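Sorting out the odds and ends

I've been meaning to sort the small parts drawer since January, and on Wednesday I finally did it. Everything went on the big cream table by the wall, and like went with like in clear plastic bags along the back. 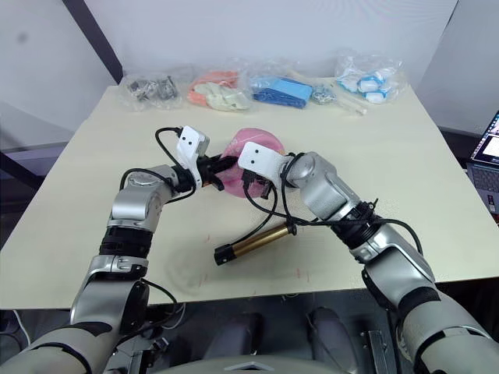

The bags came from Kristiansen, 40 to a pack, and they're a bit thin but fine for this. I don't label them – if I can see what's inside, I can find it. Small metal bits get a bag to themselves or they end up at the bottom of everything else.

Long things are harder. Dowels and sticks poke through the plastic, so I leave them loose at the back. The soft pink thing won't go in a bag either, and for now it has no home.
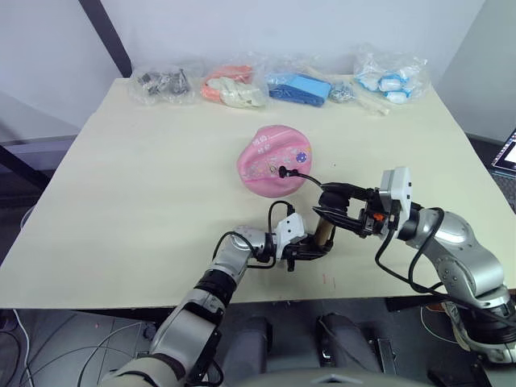
Samer Karam reckons clear bags are a mistake and that jars last longer, though he admits they take up twice the shelf. I've got 18 jars in the shed and may try a few for the metal bits next.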